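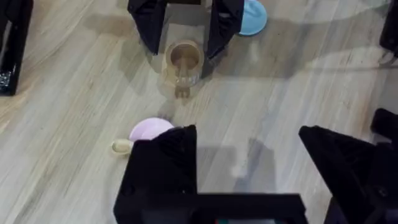

Unit 3: Social media in state and local campaigns

Handout for the week's lecture and section. Bring it with you to section, along with the memo assignment at the end.

1. What the unit covers

Last unit dealt with paid advertising and the filing rules that go with it. This unit deals with what campaigns and officeholders post themselves, for free, under their own names. The questions are who writes the posts, who approves them, how mistakes are handled, and what happens to the posts afterward.

We are mostly concerned with offices below the national level: governor, state legislature, mayor, county board, school board. A national campaign has a full digital department. A county board candidate usually has one person with a phone, and that person may be the candidate.

2. Terms

Principal. The candidate or officeholder whose name is on the account.

Personal account. An account the principal opened and controls. It may be older than the campaign.

Campaign account. An account opened for the campaign and paid for or staffed by it. Normally it goes quiet after the election.

Official account. An account tied to the office. In many places it stays with the office when the holder leaves, and in many places it may not be used to ask for votes or money.

Correction. A second post that states what was wrong in the first. A deletion with no second post is not a correction for our purposes.

Keep the three account types separate in your written work. A lot of the weaker papers in earlier years said "the account" all the way through, and it was impossible to tell which rules the writer thought applied.

3. Who writes the posts

There are three common arrangements.

The principal writes everything. Posts are fast and sound like the person. There is no second reader, so typing errors and bad judgment both go straight out.

Staff write, the principal approves. Slower, and safer if the principal really reads the drafts. In small campaigns approval often turns into a standing "go ahead," and then you have the next arrangement without anyone having chosen it.

Staff write and post. Common once a campaign has more than a handful of paid people. The public still treats the words as the principal's own. Some offices sign staff posts with initials. Readers mostly don't notice the initials.

When a post goes wrong, the first question from reporters is usually which of these was in use. Campaigns are often slow to answer it. "A staff member posted it" moves the blame but also tells voters that the principal was not the one talking to them.

4. The Melska case

Read the case packet before lecture. A short version follows.

Melska is a small city with an elected mayor and an elected council. The mayor used a scheduling tool called Stakix to run the official account and the campaign account from one screen. In July, during the reelection race, a post asking supporters for donations went out on the official account. It stayed up for 31 minutes. It was then deleted, and the same text appeared on the campaign account with no comment.

A local news site, the Soomro, had a copy and published it that afternoon. The mayor's office said at first that the account had been "affected by a technical problem." The next day it said a staff member had picked the wrong account from a menu. The city clerk received 11 written complaints.

Points to take from the packet:

The original mistake was small. Most of the coverage was about the first explanation, which had to be withdrawn.

The deleted post was a public record under the city's own rules, and the city had no copy of it. It had to ask the Soomro for one.

The opponent's campaign posted about the matter 30 times before election day. The packet includes the polling that was done in the race. It doesn't show much movement either way, and you should be careful about claiming that the post changed the result.

5. Deleting, correcting, leaving it up

Deleting alone works only if very few people saw the post, and the campaign usually can't know that. Correcting leaves the mistake in view but puts the campaign's own account of it next to the mistake. Leaving it up is reasonable for spelling errors that don't change the meaning.

For official accounts there is the further matter of records. Check the law of the state you are writing about. Don't assume a rule from one state holds in the next.

6. Approval rules in practice

The packet includes a one-page posting policy from Skastance, a consulting firm that works on legislative races. Its main rules are these: no shared log-in between official and campaign accounts, a second reader for anything that names an opponent, and a screenshot of every post saved the same day. Consider which of these would have helped in Melska and which a campaign with one staff member could keep up.

7. Memo assignment

Write a memo of no more than two pages to a first-time candidate for county board. Recommend an arrangement for writing and approving posts, and say what the campaign should do in the first hour after a mistaken post. Use the Melska case at least once. Cite the packet by page number.

Memos are handed in on paper at the start of section. Late memos lose one grade step per day.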